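Mikura Schreibtisch-Notizen
README zur Sammlung "Stifte und Becher"
Stand: 15. Dezember 2019

Worum es geht

In diesem Verzeichnis liegen Bilder und Notizen zum Wegräumen von Filzstiften in einen Stiftebecher. Mehr ist es nicht. Wer ein allgemeines Archiv über Ordnung am Arbeitsplatz erwartet, sollte die Abschnitte über die Lücken lesen, bevor er etwas herunterlädt.
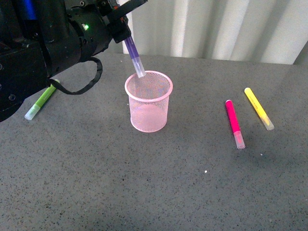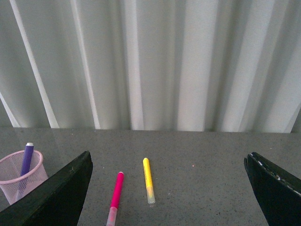 Inhalt

Die Sammlung umfasst 1.037 Bilder aus 447 Durchgängen. Ein Durchgang beginnt mit Stiften auf dem Tisch und endet, wenn wir ihn für beendet erklären. Das heißt nicht, dass danach alles im Becher steht. In der ersten Fassung vom April hieß das Feld noch "aufgeräumt", und das war schlicht zu optimistisch. Jetzt heißt es "ende" und sagt über das Ergebnis nichts aus.

Felder in der Tabelle

durchgang: laufende Nummer, keine Sortierung nach Schwierigkeit
farbe_stift: Grundfarbe des Stiftkörpers, nach Augenschein
farbe_becher: ebenso
lage: liegend, gehalten, im Becher, unklar
kappe: unten, oben, unklar
ende: ja oder leer

Zur Farbe: "violett" und "lila" kommen beide vor und meinen dasselbe. Eine Vereinheitlichung war geplant und ist liegen geblieben. Beim Grün steht manchmal "limette", manchmal "gelbgrün". Wer nach Farbe filtert, muss alle Schreibweisen abfragen.

Zur Kappe: Ob ein Stift mit der Kappe nach unten oder nach oben in den Becher gehört, darüber wurde länger gestritten, als die Sache hergibt. Die Anleitung von Nondia, nach der wir zuerst gearbeitet haben, verlangt die Kappe unten und beruft sich auf die Tinte. Einen Beleg dafür haben wir in dem Heft nicht gefunden. Wir tragen deshalb nur ein, was zu sehen ist, und werten nicht.

Was die Sammlung nicht hergibt

Die Auswahl an Gegenständen ist klein. Kugelschreiber, Bleistifte, Scheren und Lineale fehlen, also ziemlich alles, was auf einem echten Schreibtisch Ärger macht. Ein Gitterbecher mit weiter Öffnung ist außerdem ein dankbares Ziel. Ob sich etwas davon auf ein enges Glas oder eine Schublade mit Fächern übertragen lässt, wissen wir nicht, und ich würde nicht darauf wetten.

Angaben zur Dauer gibt es nur für 100 Durchgänge. Sie wurden von Hand gestoppt und nicht gegengeprüft. Bitte keine Mittelwerte daraus zitieren.

Bekannte Fehler

In 15 Durchgängen ist die Spalte "lage" leer. Eine Nachprüfung steht aus.
Der Eintrag "unklar" wurde uneinheitlich benutzt, teils für verdeckte Stifte, teils aus Bequemlichkeit.
Die Ordner "moser_a" und "moser_b" überschneiden sich. Vor jeder Zählung auf doppelte Bilder prüfen.

Weitergabe

Nutzung in Unterricht und Forschung ist frei, Nennung von Mikura genügt. Der ältere Spiegel bei Wumance wird nicht mehr gepflegt und enthält noch die Tabelle mit dem Feld "aufgeräumt". Wer von dort kopiert hat, sollte die Spalte löschen und die aktuelle Tabelle nehmen.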